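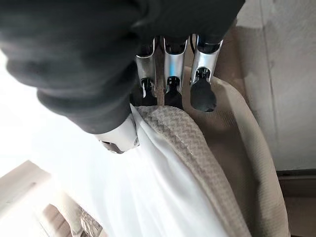

White cloth against textured beige.

The Pillow File: do you need to "train" a white pillow?

Every summer the bedding people come up with a new chore for us, and this year's is called training. According to the leaflet folded inside the Flirkow pillow, a new pillow has to be turned, pulled at the corners and patted flat every morning for 60 days before it "learns the bed." I read that twice. Then I went and looked at my own pillow, which has been on my bed for years and as far as I can tell has learned nothing at all.

I don't mind a little fuss over a bed. I like a smooth sheet and I like a pillow that sits square at the top. What I mind is being told that something my grandmother did with one shake and a thump now comes with a schedule. So I went through the leaflet line by line, and then through the one from Botha, which sells a similar pillow for more money and has an even longer list of things for you to do in your own time.

Pulling the corners first. Both leaflets want it done, and both make it sound like medicine. Take hold of one end, lift, let the filling slide down, swap ends. I'll give them that much: if the filling has all gone to one side overnight, lifting the other end is how you get it back. You do have to grab enough of it, though. Pinch only the very tip and all you get is a twisted point of fabric and a pillow that is still lumpy in the middle. Get your hand in past the seam. The Botha leaflet spends a full page on this and never mentions it.
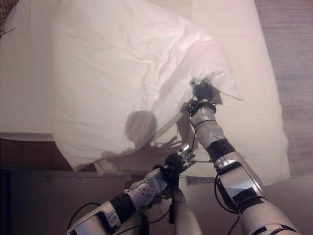 White pillow on a cream-white sheet, lower corner hanging past the mattress.

Next, the creases. Flirkow says a trained pillow "releases its creases overnight." Mine doesn't, and I have never met one that did. A cotton case that dried in a heap will look like it dried in a heap. If you care about that, take it off the line a little damp and smooth it over the back of a chair, or iron it, or put a quilt on top and get on with your day. I do the last one. Creases that run corner to corner usually mean the case is twisted on the pillow, so before you blame the cotton, take hold of the closed end and turn the whole thing around until the seams line up. Two seconds, no leaflet.

Then there is placement. The Botha people want the pillow 3 inches from the edge of the mattress on all sides, and they sell a little fabric ruler to check. I wish I were kidding. A pillow with a corner hanging off the bed will end up on the floor by about the second time somebody sits down, so yes, push it in. You have a hand. Use the side of it.

White on white gets its own section, and here I got properly cross. We are told that a white pillow on a cream sheet "reads as an error" unless both come from the same range. Under a warm bulb, white cotton goes pinkish and cream goes white and you would need to be standing at the foot of the bed with a paint chart to care. I have put the two together for years. I've also put a beige waffle throw under both of them, and no one has asked me to leave Billham.

The number on the packaging is the one I trust least. The Flirkow case claims a thread count of 481, which is such an odd number that I almost believe it. The Botha claims 1,016. Thread counts that high are often reached by counting every strand in a twisted yarn separately, and a case like that can feel heavy and a bit slick. I washed one of each with the towels (which you're not supposed to do) and after a month of that I preferred the cheaper one. It was softer and it didn't slide off the sheet. One household, one washing machine, make of it what you like.

What I'd keep from all this, if you have a new pillow and would rather skip the homework: give it a shake from each end when you make the bed, straighten the case by its closed end, and hang the pillow somewhere airy on the day you change the sheets. Check the care label before it goes anywhere near water. If it still folds in half and stays there when you let go, no amount of training is going to help and you need a new pillow.

I did write to both firms asking what happens on day 61. Botha sent me a coupon.
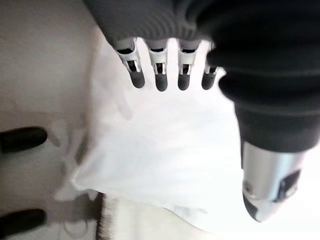
Bongani Mokgethi wrote in after the last issue to say I'm too hard on the leaflets. He turned his pillow every morning as instructed, all the way through, and says it did stay flatter at the edges, though he admits that he had never once shaken his old one, so he may have been comparing something with nothing. He also disagrees with me about ironing. Cases only, he says, never the sheet, and always starting from the hem, "or you just chase the wrinkle up to the other end." I tried it his way on two cases. The hem came out nicely and I got a wrinkle by the seam anyway, but I'm willing to be told I was holding it wrong.

Mattress toppers are up in September. I have one here that promises to "remember" me, and I have some questions for it.

Gellport Household Letter | Contact the editor | © July 2023 | Back to top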